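Home Tickets Knowledge base My account Log out

Ticket 26: Toy bin sort, green building plate won't hold bricks
Status: open, Nirkbridge playroom

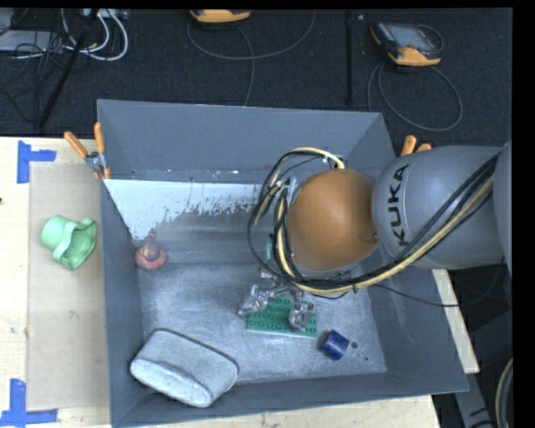
I finally got going on the big toy bin on Wednesday and I'm having a great time with it, but one problem has me stumped. Bricks pop off our building plates as soon as you tip them, and I'd love to get the whole set working again. The green plate with the round studs is still in the bin, along with the little dark blue cylinder on its side and the light grey pouch in the corner, so please leave those three where they are until I've logged them.

Tried so far:
- Washed 3 of the other plates in warm soapy water, air dried overnight. Much better grip! Two of them now hold a full wall upside down.
- Swapped in bricks from the Clakix tub. Same wobble as before, so I don't blame the bricks.
- Pressed the third plate flat under a Wuller catalog for 20 hours. Small improvement at one end only.

Reply from Odair Vasconcelos, 4:10 pm
Great progress. Check the third one for a bow by laying a ruler across the studs. If light shows under the middle, it's warped and more washing won't help. We had a few like that in the Soliman box in November.

Update, 5:30 pm
Ruler test done, and yes, there's a gap! Setting that one aside. Green plate gets its wash next.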